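I finally cleaned out the linen cupboard, and it only took me most of February to work up to it. The plan was to get rid of things. What happened is that I now own more cloth than I did in January, but I feel a lot better about it, so let me explain.

Some background for anyone new. A couple of years ago I got tired of dish towels that turned into lint after a dozen washes, and I started buying handwoven ones, one or two at a time, when I could afford it. My first was from a little shop in Duscombe that sells work from a weaving co-op called Ornar. It cost more than I had ever spent on a towel (I'm not going to say how much, my sister reads this) and I was scared to use it for a month. Then I spilled a whole pot of coffee, grabbed the closest thing, and that was the end of it being precious. It came out of the wash softer! I've been hooked ever since.
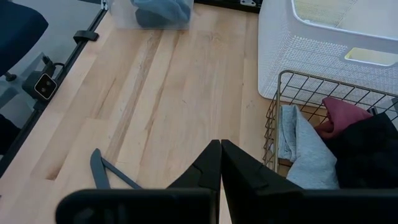 Anyway, the cupboard. I pulled every single thing out on a Thursday evening, which was a mistake because I had to sleep with half of it on the end of the bed. I made a pile to keep, a pile to mend and a pile to hand on. The keep pile was ridiculous. I went through it again the next morning with coffee and was much meaner about it.

My rule in the end was pretty simple: would I put this out if a friend came for lunch? If yes, it stays. If it's worn but I love it, it goes to mending. If I've been saving it for some imaginary fancy dinner since I moved in, then somebody else should get to enjoy it.

I ended up with 13 things to mend, mostly hems, plus one napkin where the fringe had come undone all down one side. I am slow at mending. I do it in front of the TV with bad light and the wrong glasses, and my stitches wander all over the place, but they hold.

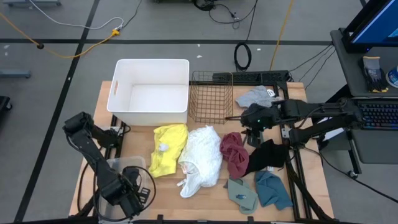 The white bin and the copper wire basket, both empty.

I'd been meaning to write to Jin-sol Yeom about that fringe for ages. She runs the weaving classes over in Sammont and I took her beginner weekend last year, the one where I made a scarf that is wider at one end than the other. She wrote back the same night with a very patient explanation of how to twist a fringe so it stays twisted. You take two small bunches of threads, twist both in the same direction until they start to kink, then put them together and let them wrap around each other the opposite way. Knot the end. Done. I practiced on a piece of leftover yarn until I stopped dropping one side, and then I did the whole napkin in one go and felt like a genius.

She also told me she's setting up a bigger loom, 1000 threads across the warp, and every one of them has to be threaded by hand before she can weave an inch. I asked how long that takes. She said she tries not to look at the clock. I think about that now whenever I see somebody online complain about the price of a handmade tablecloth.
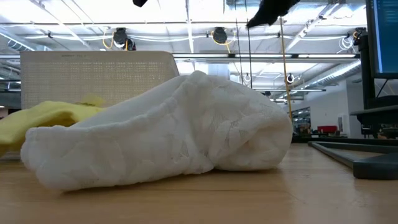
Speaking of tablecloths, I have strong opinions about how to store them, and they've changed. I used to fold everything into tight little squares and stack it as high as the shelf would let me. It looked great, and then every time I opened a cloth it had a grid of creases that no iron of mine could shift. So I've switched to rolling the big ones. It doesn't need to be neat, either. A long loose roll like the white one here, with the faint leafy pattern in it, is fine by me, and I'd happily leave it sitting next to something yellow like that just to cheer up the shelf. Old cardboard tubes work well if you have them, with some plain cotton around the tube first so the cardboard isn't touching the good fabric. Small things like napkins I still fold, but I refold them along different lines whenever I remember.

Now for the part where I bought more. Rahman, the shop I've mentioned on here before, had a few ends of rolls left from a cotton and linen weave, and I got enough for 12 napkins. They're a sort of oatmeal color with a thin blue line near the selvage. I know, I know. But I'd just handed on a whole bag of stuff, so there was room!
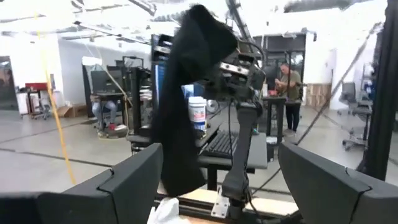
I washed the fabric before cutting it, and please do this if you're sewing with anything handwoven. Mine shrank a good bit more lengthwise than across, and if I'd cut first I'd have had a stack of sad little rectangles. Warm wash, hang it up, iron it while it's still a bit damp. Then pull out a single thread where you want to cut and follow the gap it leaves. It's fiddly but you get a really straight edge, even if you are me.

Four are hemmed so far. I'm doing mitered corners, and the first two are terrible and the next two are okay. I'll save the terrible ones for myself.

A couple of people asked last time what I use for stains. For everyday stuff it's plain dish soap and cold water, left for an hour or so, and then a normal wash. I don't use bleach on the handwoven pieces. If you have a good trick for turmeric, leave it in the comments, please, I have a place mat that is currently two colors and was only ever supposed to be one.

Next post will probably be about the scarf. I've decided to unpick it from the wide end.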